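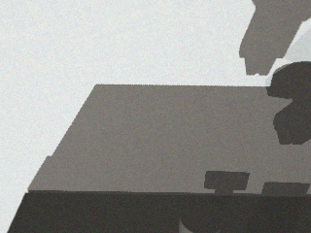 Gray tabletop against a pale gray background, computer rendering

Do I have to report a returned painting to the insurer that already paid the claim?
Posted by prastmont_archive

I look after records for the Prastmont, a small private museum. A work on paper was stolen from our study room 30 years ago. The insurer at the time, Dranari, paid the claim in full. In August the work was mailed back to us with no return address. It has fold damage at 2 corners and a later mount. The director wants to put it back on the inventory under its old accession number. Can we do that, or does the insurer own it now?

Virgil Manole
Do not put it back on the inventory as owned property yet. In most theft policies, payment of a total loss gives the insurer title or a right to take title. The wording controls, so find the policy and the signed release. Many releases include a buy-back clause that lets the insured recover the work by repaying the claim, sometimes with interest. The window to use it can be short – I have seen one of four weeks from written notice.

Until that is settled, log it as a temporary deposit with a new receipt number and cross-reference the old one. Keep the wrapping, wear gloves, and call the police department that took the original report. If the theft was listed in a stolen art database, the entry has to stay open until the police confirm the recovery. Do not let anyone remove the later mount. It may carry labels or handwriting.

miranda_k
we had this with a bronze and the insurance company didn't want it, they just signed it over. took up to four months. so ask first

Vumix
Agree with Virgil on the deposit number. One addition: if Dranari has merged or closed, your state insurance department can usually tell you who holds its old policies. Send the notice in writing and keep proof of delivery.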